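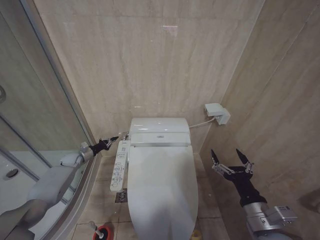
WC alcove, ground-floor bathroom, lid closed.

Bathroom inspection checklist with comments
Property: Vovberg, unit 5
Inspected by: Cristóvão Coelho
Date: Sat 7 September
Reference: 488
Copy to: Salvador Rocha, Jovier lettings

Results are given as OK, Action or Not tested. Comments follow where there was something to add. Last full inspection was in June.

Electrical

1. Outlet box fixed firmly to wall – OK
White box on the right-hand wall near the corner. No movement when pressed.

2. Outlet box at a sensible height above floor – OK
Level with the tank, so well clear of mopping.

3. Plug fully home – OK
Pushed in by hand to check. No heat marks on the plug or the box.

4. Power cord undamaged – OK
Cord runs down at an angle from the box to the right side of the bidet seat. It isn't clipped. I would not call that a fault, but whoever cleans behind the toilet should lift the cord out of the way and not pull on it.

5. Trip switch for bathroom circuit – Not tested
Cupboard was locked. Salvador to let me know who has the key. The label on the cupboard door still says Plarken and should be changed at the same time.

Water supply and drainage

6. Valve behind toilet, no drips – OK
Chrome valve low on the back wall, left side. Dry tissue held round the fitting for 15 minutes and it came away dry.

7. Valve turns by hand – Action
Very stiff. It did close in the end. Vermeulen to ease or replace it at the next visit. Until then please use the main stopcock if water needs to be cut off in a hurry.

8. Floor drain clear and grate seated – OK
Square metal drain to the left of the toilet. One bucket of water went down with no standing water left on the tiles. The grate lifts out for cleaning. Make sure it goes back flat, as a raised edge would catch a bare foot.
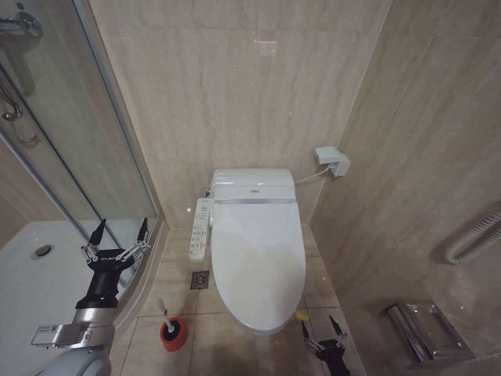

The same test was done in the shower tray and the water cleared at a normal speed. Both drains to be checked again next time, as the June sheet has them down as slow.

Toilet and bidet seat

9. Toilet firm on floor – OK
No rocking. Tiles next to the base are sound when tapped.

10. Lid and seat hinges – OK
Both stay up without being held.

11. Side control panel – OK
Buttons on the left-hand panel wiped with a barely damp cloth, no spray. Printed icons can still be read. Tenants have asked for a plain English card explaining the buttons and I think they should have one. Salvador has the old leaflet.

12. Stop button works – OK
Pressed twice while the wash was running. Stopped both times.

13. Seat heating – OK
Left on for 40 minutes at the low setting. Warm, not hot.

14. Tank lid seated properly – OK
Sits level. Please don't stand bottles or plants on it. 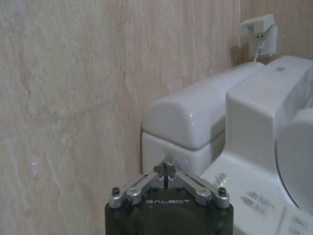 Walls, floor and shower

15. Wall tiles and joints – OK
Beige marble-look tiles. The streaks are part of the pattern, so they need not be reported as cracks. Corner joint checked with a fingertip, no gaps.

16. Floor tiles, trip and slip – OK
Nothing loose underfoot. Grout is thin but complete.

17. Floor kept clear – Action
Small yellow item on the floor by the right side of the toilet base to be picked up. The brush holder in front should go back against the wall, where it won't be kicked over at night.

18. Shower glass and metal frame – OK
Curved panel has no chips along the edges I could reach. Frame is tight.

19. Extractor fan – Not tested
Same circuit as item 5, so I left it for the return visit.

Actions carried forward

Item 5: key to cupboard, new label – Salvador Rocha
Item 7: stiff valve – Vermeulen
Item 11: button card for tenants – Salvador Rocha
Item 17: floor items – cleaner, next visit
Item 19: fan test – Cristóvão Coelho, once the cupboard is open

No reason to take the bathroom out of use in the meantime.

Signed: C. Coelho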